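Keeping Flatbread Soft (and Other Things I Learned the Slow Way)

June 8, 2019

I've been making flatbreads at home since we moved to Tallham, where the nearest decent bakery is a long drive off and shuts at lunch. Naan, roti, lavash, piadina, the Turkish ones with yoghurt in the dough, I've had a go at the lot. Some of them were awful! But I make a batch most weeks now and people keep asking me how I get them to stay soft, so I've finally sat down and written it out.

Start with the water. I use hot water from the kettle, left to stand a few minutes, for any dough without yeast. It makes a dough that's easier to roll and it stays bendy much longer once it's cooked. If there's yeast involved, go with warm water only, the sort you'd happily wash your hands in.

Let it rest. I know, I know, you're hungry. Give it 15 minutes under a damp tea towel at the very least, and an hour if you can stand it. A dough that springs back every time you roll it is telling you it wants longer. Put the towel back on and go and make the dip.

I'm fussy about flour but not about brands of flour. Plain is fine for nearly everything. Atta is lovely for roti, and you'll need a splash more water with it than you'd think. Wholemeal from the supermarket is a bit coarse, so I sieve out the biggest flakes and chuck them in my porridge.

Rolling. Less flour on the bench than you'd expect! All that loose flour ends up in the pan, where it burns and goes bitter, and by the fourth bread your kitchen smells like a campfire. I dust the rolling pin and leave it at that. If the dough's properly rested it shouldn't stick. And keep turning it, a quarter turn after each roll, or you'll end up with something the shape of Tasmania.

The pan has to be hot before the first one goes in. My old Baumgartner cast iron takes ages to heat on our stove, so I put it on when I start rolling. Flick a drop of water at it and if it skitters about, you're right to go. A thin bread wants a minute on the first side and less on the second. When people tell me theirs came out like crackers, it's nearly always that they cooked them too slowly on too low a heat.

Now the bit that matters most, stacking. The second a bread comes out of the pan it goes onto a clean tea towel, and the towel gets folded over the top. The next one goes on top of that, fold again. The steam from each one softens the ones underneath. I used to lay them out on a wire rack so they'd look nice, and they'd be stiff by the time we sat down.
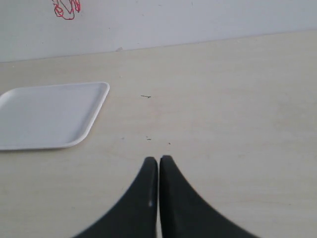

Kavdale wrote in after I first mentioned the towel trick to say that a towel gets too damp in humid weather and the bottom breads turn gummy, and that a paper towel at the very bottom of the stack sorts it out. I've tried it since and I agree, at least in summer. In November, when the air up here is dry as a bone, I don't bother.

Leftovers go in a zip bag once they've cooled right down. If you bag them warm you'll get little wet patches and then mould, and it happens quicker than you'd believe. They're good on the bench for a day or two. After that it's the freezer, with a square of baking paper between each one so you can pull out what you need (skip the paper and you'll be chiselling at them with a butter knife, ask me how I know).

To bring them back, wet your fingers, flick some water over both sides and give them a few seconds in a hot dry pan. The microwave works too if you wrap the bread in a damp paper towel, but eat it straight away. It goes to leather as it cools and there's no saving it after that.

Stale ones I cut into triangles, brush with olive oil and bake for chips. Za'atar if I've got it, salt if I haven't. My favourite way is torn up in a salad with cucumber, tomato and loads of lemon, so the pieces go half soggy in the dressing. The spice shop in Atville sells sumac by the scoop and it's worth having some in the cupboard just for that.

One more thing about yoghurt doughs. They colour fast, so turn the heat down a notch after the second bread and wipe the pan out with a dry cloth now and then. And use the full-fat stuff. I tried it with the skinny yoghurt once and the dough was so runny I had to spoon it in, and we had pancakes for tea.

Next time I'll do fillings, including the spinach and cheese one I've been promising.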